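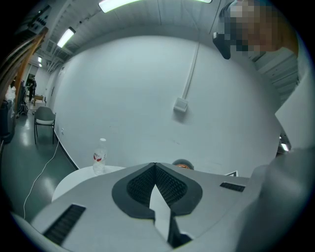 A hand-held gripper in use at a Predlow Gripper Club session, with the curved wall and corridor behind it.

The Predlow Gripper Club is a student robotics club at Predlow Technical College. Its members build, repair and argue over hand-held grippers, which are carried around by a person and used to record how everyday objects are picked up and put down. The recordings are then used to train a robot arm to do the same jobs, at a lower speed and with less complaining. The club is known on campus for its annual contest, the Wakar Cup, and for its long-running dispute with the college over storage space.

History

The club was founded by Tharushi Gunawardena, then a second-year mechanical engineering student, after the college's existing robotics society voted to spend its whole budget on a machine that threw tennis balls. Gunawardena wanted to work on something that could hold a tennis ball first. The founding meeting was attended by 3 people, one of whom had come to the wrong room and was elected secretary before the mistake came to light.

For its first year the club had no robot arm. Members recorded demonstrations with a gripper made from kitchen tongs and a bicycle brake cable, and saved them for a future arm that the minutes refer to throughout as "the arm," in the tone other groups reserve for a returning king. The arm arrived in October of the second year, secondhand, without a power supply. The power supply arrived the following spring.

Svyatoslav Maksymiv, a lab instructor in the engineering department, became faculty adviser in the same year. He introduced a written log, a battery charging schedule and a rule against naming the grippers. The log and the schedule are still in use.

Equipment

The club's current gripper design is called the Kodura. It has a wide pale shell and two rounded, padded fingers that meet in a V. The operator holds it, walks up to a table and does the task by hand, while the recording software keeps track of where the fingers are and how far apart they have moved. An earlier design, the Kodura Minor, was lighter and cheaper and is remembered mainly for dropping things.

The black mesh on the finger pads was the subject of most of the club's second year. Bare foam wore through, rubber left marks on paper cups, and a leather version made by a member's aunt worked well until it was left in a car over the summer. Mesh was adopted as a compromise and has outlasted everyone who voted against it.

Training recordings are stored on a shared drive named Dewan. By the end of its fourth year the club had logged 3305 demonstrations, of which 900 were later thrown out after a change to the software made them unreadable. Those 900 recordings are still mentioned at meetings. A proposal to hold a moment of silence for them failed on a tie.

Sessions

Work sessions take place in the evening, usually starting at 6:30 p.m. or when someone finds the key. Members take turns as operator, with a second person keeping the log. Tasks are drawn from an approved list, and include standing a bottle upright, moving a cup from one side of a table to the other, closing a box and folding a dish towel. The dish towel has been on the list since the beginning and is marked "in progress."

New members are required to record 80 clean demonstrations before they may propose a change to the gripper. A demonstration counts as clean if the object ends up where it was meant to go, the operator does not stop halfway to think, and the person keeping the log remembered to start the log. In practice the third condition causes most of the failures.

Operators are told to move at a natural speed. This instruction has produced two recognizable schools of technique, known inside the club as "the surgeons" and "the movers." A review by Maksymiv found that the arm learned slightly better from the movers, a result the surgeons have asked him to check.

The Wakar Cup

The Wakar Cup is held at the end of the spring term. Teams train the arm on a task announced that morning and are judged on how many times it succeeds before dinner. Points are taken away for broken objects, and for coaching the arm out loud, a rule added after the first contest became hard to hear.

The trophy is a measuring cup with a handle the arm cannot grip. Several winning teams have tried to have it handed to them by the robot at the ceremony. The attempts are listed in an appendix to the contest rules under "Incidents."

Gunawardena entered the contest once as a graduate and placed last, with a model that refused to let go of anything. She has described the entry as technically a success, since the task sheet asked only for a firm hold.

Relations with the college

The club's request for a permanent room has been under review since it was first filed. In the meantime its equipment is kept in a locked cabinet shared with the debating society, which has offered several times to settle the question of shelf space in its own way. The club has declined.

See also

Kodura Minor
Wakar Cup (rules and incidents)
Predlow tennis ball machine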